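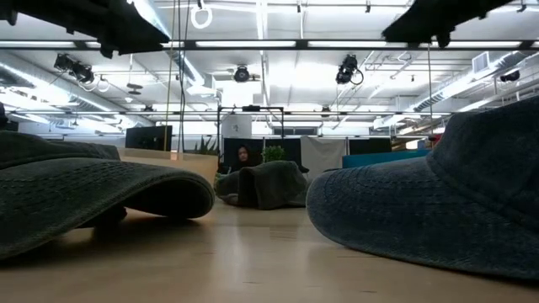 Friday, December. Hats, cont.

Three on the table this morning, all bucket, all washed cotton as far as the supplier sheet goes. Writing this up before I lose the thread, so it's in the order I did it and not the order it makes sense in.

Names for the rest of this entry so Pei-shan stops asking: Charcoal (the dark greenish one), Denim (bluer, not really denim, just looks it), Soft (paler grey-green, the one that won't stand up). The Prasora sheet calls all three "moss". Useless. Have written to them about it, again.

What we're trying to settle for Flidbridge:
- does the brim keep its roll after being packed flat
- does the crown come back on its own or need steaming
- can they go in the Lecomte cartons without a former inside
- shade names. See above.

Start 9.20.

Charcoal first. Packed flat since Wednesday's lot went in, crown folded in on itself, brim pressed under the weight board. Took it out, gave it one shake, laid it on its side to see what the brim wanted to do. It wants to curl. Down and outward, with a good round lip on it, quite handsome if that's what you ordered. Flidbridge ordered a brim that sits even all round. Turned it over, put it crown up, the low side stayed low. Pressed the lip back with my thumb, went straight back within a minute or so.

Think it's the stitching. The rings are tighter toward the outer edge on Charcoal than on Denim. Measured ring to ring with the steel rule: 5 mm at the crown end, 4 at the lip. Denim is 5 all the way out. So the outer edge is being drawn in and it has to go somewhere. Lucero says thread tension and not spacing, the machinist speeding up on the last rings. Could be both. Unpick one and see? Not this one, need it for the client. Use a second.

9.50. Denim. Much better. Same packing, same board, same number of nights. Crown came up by itself, brim dropped to the table and sat there, no lip to speak of. A crease front to back over the top, went when I steamed it, 20 secs, nozzle a hand's width off. Didn't touch the brim. Texture on this one is lovely, the wash has caught on all the stitch lines and left them a bit lighter. That's what they want the whole run to look like. They will not get it in Charcoal, the dye's too dark to show it.

NB the texture also picks up lint like nothing else. Sticky roller before anything goes in a carton. Put this on the packing card.

10.15. Soft. Oh dear. Came out of the pack like a tea towel. Shook it, stood it up, down it went. Punched the crown out from inside, down again slower. Left it in a heap and made tea. Steam made it worse, which I shoud have seen coming, all it has in it is a bit of starch finish and I took that off.

Pei-shan's view: it's meant to be soft, people want a hat they can stuff in a coat pocket, stop trying to make it stand. Fair. But then it can't hang on the same shop peg as the others, and Flidbridge want them side by side on one fixture. Folded on a shelf then? To raise with them.

Checked for interlining by feel. Charcoal: yes, brim and a strip round the crown. Denim: brim yes, crown I think yes, thinner. Soft: brim only and barely. Spec says same interlining in all three. So either the spec got changed and nobody sent us the new one, or they ran out. Email sent 10.40, ask for the cutting ticket as well.

Weights, on the small scale, 3 goes each, took the middle one:
Charcoal 98 g
Denim 94 g
Soft 71 g
So there's your missing interlining. Soft is 23 g under Denim and the fabric isn't that different in the hand. Didn't need a scale for that but it'll look better in the email. Forwarded.

11.00 Cartons.

Order stands at 2,036 across the three shades, split not confirmed. Lecomte carton takes a stack of twelve crown-in-crown if the crowns behave. Tried it with what we have plus the seconds from the bottom drawer:
Denim in Denim: fine. Goes in, comes out, crown OK.
Charcoal in Charcoal: goes in, brim lips lock together, you have to peel them. Makes the lip worse on the outer one.
Soft in Soft: goes in all right, whole stack leans over. By the sixth it's lying down.
Mixed stack, Denim at the bottom: best of a bad lot. Denim holds the shape for the ones over it. But nobody is going to pack mixed cartons, the shop wants them by shade.

Former inside the bottom hat only? Cut one out of carton offcuts, strip rolled to the head measurement and taped. Worked for Charcoal. For Soft you'd want one every third hat, so four a carton, and there's the cost. Lucero to price a plain card ring from Drirkon, they did the ones for the caps. She thinks there's a minimum of 2,000. If so, take 2,000 and use the spare for the spring lot.

Tissue: tried two sheets scrunched up in the crown of Soft. It helped, looked lumpy. Four sheets, helped more, looked like a cabbage. Not going down this road.

11.45. Head measurements, since I had the tape out. Marked M in all three.
Charcoal 58
Denim 58
Soft 59.5, but it stretches, pull it and you can have 61 if you like
Sweatband on Soft is cut on the bias, others are straight. Another thing not on the spec. Add to the email. (Third email. Put them all in one and apologise.)

Lunch.

1.10. Looking again at the brims in daylight by the window, then back under the overheads. Charcoal goes quite green in daylight, nearly black at the bench. Denim hardly moves. Soft goes greyer. For the shade cards we need to say which light. Suggest daylight, that's where people wear hats. Proposed names, for arguing over:
Charcoal: Tarn
Denim: Slate Wash
Soft: Lichen
Pei-shan hates Tarn. Lucero hates Lichen. Will send them anyway and let the client hate them as well.

1.40. Brim width, centre back, crown seam to edge, flat to the rule:
Charcoal 72 mm
Denim 70
Soft 74 but who can tell, it depends how hard you pull
Tolerance is plus or minus 3 on 70. Soft fails if I measure it the way the spec says. Measured it again relaxed, 72. Passes. Wrote down both. Don't pick the nice one, last time that came back to bite us.

2.15. Second round of flat packing, this time with brims turned up instead of down before the board goes on. Idea is Lucero's, to fight the curl on Charcoal by folding against it. Used the Charcoal second with the pulled thread. Half an hour under the board isn't a fair test but wanted to see the direction of travel. Came out with a ripple at the sides and less lip at the front. Promising at the front, horrible at the sides. Leave it in over the weekend and look properly.

Have also put in one Denim second as the control, brim down, same board. Labels pinned INSIDE the crown this time, pins through the sweatband, not the brim. Pin holes show on the brim after steaming, we have one ruined to prove it.

3.00. Call with Flidbridge. Notes as they came:
- happy w Denim as is
- Charcoal lip: they quite like it?? Asked could we do it on purpose, even, all the way round. Said I'd ask. Would need the tighter stitching done the same on every one, at the moment it's an accident and every accident is different
- Soft: not happy about the weight. Want it to match. I said it would then stop being soft. Silence. They'll think about it
- may go up to 3,151 total if the price break is there. Odd number, it's their shop count times something plus replacements, didn't follow. Need it in writing
- shelf fold for Soft acceptable if it comes with a band round it. Paper belly band, 40 mm, shade name on the front
- no to Tarn

So Pei-shan wins that one. Asked her for another and she said "Peat" before I'd finished, so she's been holding on to that.

Belly band: mocked up in brown kraft round Soft folded in three. Looks decent! Folds want to be brim first, one side in, other side over, crown tucked down. If you do crown first it bulges at the back. Did it five times to be sure. Folded size 260 x 130, goes two abreast in the Lecomte carton with a finger to spare. No former needed, no Drirkon, no tissue. Should have started here.

Counter to that: it's the only one of the three packed that way so there'll be two packing cards and two carton counts. Worth it I think. Lucero doing the sums.

3.50. Lucero's sums: at the 2,036 quantity, folded Soft saves enough cartons to pay for the bands. At the higher figure saves a bit more. She wants the split before she'll put her name to it. Our stock of flat Lecomte cartons is 1,924, which is more than we'll ever need for this but half of them are the wrong depth, so check the shelf before promising.

To do
- one email to Prasora: interlining, sweatband, ring spacing, "moss". Be polite
- ask them if even lip on Charcoal is possible and what it does to the price
- unpick outer three rings on a Charcoal second, restitch at 5 mm, see if the lip goes (me)
- packing card v2, two versions, lint roller on both (Pei-shan)
- belly band artwork, kraft not white (Pei-shan)
- Drirkon ring price, still want it for Charcoal (Lucero)
- carton depths, go and look (anyone)
- more pins, ours are bent
- Monday: open the board, measure front/side/back on both seconds before handling them

Steamer is leaking at the collar again. Wrapped it in tape, don't fill past the line.

Hats back in the drawer crown up, Soft on top, it doesn't mind.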